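Section 6. Working rules for the bottle sorting station

This section applies to every Plindeck sorting station with two-finger grippers. Read it together with Section 5 (Power-up and homing) and the site risk assessment. Where a site rule is stricter than this manual, follow the site rule.

The operator is the person signed in at the control panel. There is one operator at a time. A second person may load bottles or change bins, but only when the operator has put the station in Hold.

6.1 Before the shift

1. Check that the station is in Hold and the status lamp is steady.
2. Press each emergency stop in turn. Confirm that the panel names the correct one, then release and reset it.
3. Wipe the table with a dry cloth. Do not use solvent cleaner on the table or the finger pads.
4. Look at both finger pads. Replace a pad if it is split, lifting at a corner, or worn down to the marker line. Scuffs on the outside of the finger are normal and do not need to be reported.
5. Open and close the gripper once from the panel with nothing between the fingers.
6. Clean the wrist camera window with the cloth from the lens kit.
7. Enter your name and the pad condition on Form 157.

Note: Form 157 stays at the station until the sheet is full. A new operator starts a new line, even if the last check was done an hour earlier.

CAUTION: Never reach between the fingers when the station is in Run or Teach, even if the arm is not moving. In Teach the gripper can close without warning when the hand control is released.

6.2 Grip rules for empty bottles

Empty plastic bottles are soft. They change shape under the pads and may already be dented when they reach the table. The grip force is set by recipe and should be left alone during a shift. If bottles keep slipping, go to 6.6.

1. Select the recipe that matches the load. "Mixed PET, empty" is the default.
2. Grip below the shoulder, on the part of the body where the sides are closest to parallel.
3. Keep both pads at the same height. If one pad touches first and the bottle turns, open, re-center and try again.
4. Do not grip by the cap. Caps come loose and the bottle drops.
5. Carry an upright bottle with the cap end clear above the fingers, so that it does not catch on the bin rim.
6. Lift straight up before moving sideways. 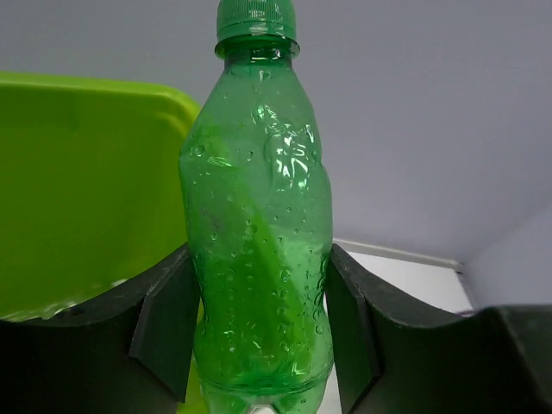

Figure 6-1. Pads level on the lower half of the body, with the dented shoulder left clear of the grip.

A dent is not a reason to reject a bottle. Reject it only if the pads cannot find two opposite faces, or if the plastic has split and left a sharp edge. Small offcuts and crushed pieces go in the hand-pick tray. They are too flat for the gripper and they get dragged under other items.

Moisture on the outside of a bottle lowers the friction at the pads. Use the "wet surface" option in the recipe, which slows the lift and the turn. It does not raise the grip force. If pads pick up water, dry them at the next Hold.

6.3 Loading the table

The table is loaded by hand at this station size. The vision system can work with bottles that are close together, but each bottle needs at least one side that a finger can reach.

1. Put the station in Hold and wait for the arm to park.
2. Tip the bottles out low over the table. Do not pour from shoulder height.
3. Spread them with a flat hand. Bottles may lie at any angle.
4. Move anything that has rolled close to the table edge back toward the middle.
5. Remove glass, metal and anything with a trigger or pump head.
6. Step back behind the floor line and tell the operator you are clear.
7. The operator returns the station to Run.

Labels may face any way. The station sorts by the body of the bottle first and uses the label only when the body reading is uncertain, so there is no need to turn bottles over or peel anything off. Clear and green bottles can be loaded together.

Leave caps on. The Klinhom site removed caps for a time in February and went back to leaving them on, as open necks let drips onto the table and the pads.

6.4 Bottles that are not empty

A bottle with liquid in it is heavier at one end and swings when lifted. It can also leak onto the wrist connector, which is splash resistant but not sealed.

1. Check for liquid while spreading the load. Look low in the body as well as near the neck. A full wrap label can hide most of it.
2. Take any bottle with liquid off the table during Hold.
3. Empty it at the drain station, put the cap back on and return it with the next load.
4. If you find one after Run has started, tell the operator. Do not reach in for it.

The rule covers small amounts too. In the load below, the orange-labeled bottle on the right still has a little pale yellow liquid near the bottom, and it should come off before Run. 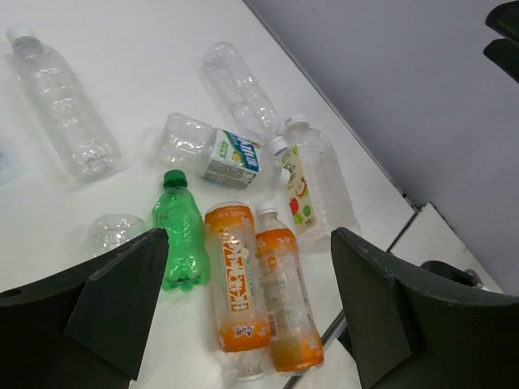 Manee Sombatkul wrote in after the last issue of this manual to ask whether a spoonful really matters. Her crew at Klinhom had been letting those through to save a trip to the drain, and she said they had not had a leak yet, but the weight check kept sending good bottles to Reject and somebody had to sort that bin by hand on Sunday. She asked for the rule to give a yes or no instead of a judgment call.

The answer is no: if you can see liquid, the bottle comes off. The earlier wording, "significant residue", has been removed from this section and from the wall card. Sites that still have the old card should replace it.

If liquid gets on the table:

1. Press Hold.
2. Wait for the arm to park, then lock out the drive at the panel.
3. Dry the table, the pads and the underside of the fingers.
4. Check the wrist connector. If it is wet, leave the lockout in place and call maintenance.
5. Record the spill on Form 157.

WARNING: Do not restart with liquid on or near the wrist connector. Do not use compressed air to dry it.

6.5 Pick order

Set the pick order to "Top first" for mixed loads. The "Nearest first" setting is quicker on a single layer, but it will try for a bottle that has another one lying on it, and the upper bottle then rolls. Operators sometimes change the setting to catch up at the end of a shift. This is not allowed on mixed loads.

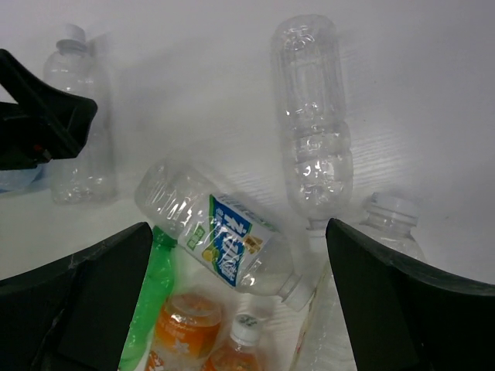
Pick order also matters wherever two grippers can reach the same part of the table. Only one may enter the shared zone at a time, and the zone lock must be on before Run. The operator should be able to say which bottle is next before the arm moves. With the load shown, the labeled bottle in the center is lying over the green one, so it is taken first and the green one after it. The clear bottle balanced on its neck is a different case. It can tip if anything brushes it, and it should be picked before work starts close beside it, or laid flat by hand during Hold. Then let the vision system scan again before the next pick.

To set the zone lock:

1. Open Motion, then Shared Zones.
2. Select the table zone and set Lock to On.
3. Confirm that the maximum number of arms in the cell reads 2 and the maximum in the zone reads one.
4. Save, and sign the change with your own code.

Note: The lock clears when the controller software is updated. Check it after every update.

6.6 Slips, drops and stops

1. After a single slip, let the station retry. It rescans first.
2. If the retry slips, the station goes to Hold by itself. Look at the pads before you do anything else.
3. If the pads are clean and not worn, move the bottle to the hand-pick tray and continue.
4. If other bottles slip in the same way, stop the load and call the shift lead.
5. A bottle that has fallen off the table stays where it is until Hold.

Do not increase the grip force to get through a load. Force changes are made by a trained setter, with the old and new values written on the form. Kimutai Makokha and Charoen Srisuk hold the setter codes for the Nerkura stations. Other sites should list their own setters next to the panel.

6.7 Routine checks

Every 1,000 picks: pad wear, pad screws, finger alignment with the gauge block.
Every shift: emergency stops, table, camera window, Form 157.
After any collision, however light: finger alignment, wrist connector, homing check as in Section 5.

The pick counter is reset by the person who did the check. If you find the counter past its limit at the start of your shift, do the check before loading, and note on the form that it was overdue.

Questions about this section go to Sombat Saengthong at Nerkura. Give the section number and the software version shown on the panel start screen.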